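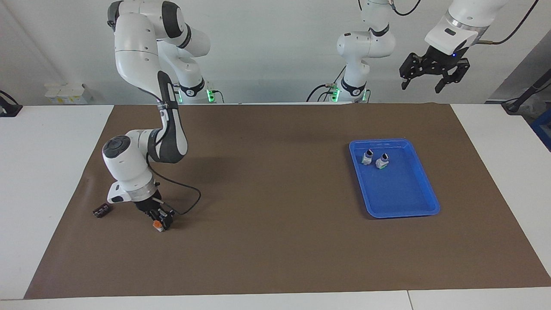
I have finally started bookbinding again, and I can't tell you how happy it makes me! The last time I sewed a proper text block was eight years ago, in Slamet Harahap's evening class, and I'd forgotten how good it feels to fold a pile of paper and hear it crackle under the bone folder. My kit then was hardly anything — a needle, an awl, some waxed thread and a kitchen chopping board. This time I want to do it properly, and top of the list is a big brown work mat, with enough room to lay a whole cover out flat and still have space for the glue pot.

The first book is a plain notebook in Coptic stitch, which leaves the spine bare so you can see the little chains of thread running across it. I used cream paper from Lovstead (lovely stuff, takes fountain pen beautifully) and folded it into ten sections. My tension was all over the place for the first three, then something clicked and my hands seemed to remember it all by themselves. It opens completely flat!

Next up is a case binding in dark green cloth, with headbands if I'm feeling brave. Hazem Morsy lent me his old sewing frame on Tuesday and it's taking up most of the kitchen table, so we're eating on our laps for now. If anyone has a good recipe for wheat paste that doesn't go lumpy, please leave it in the comments — mine came out like porridge.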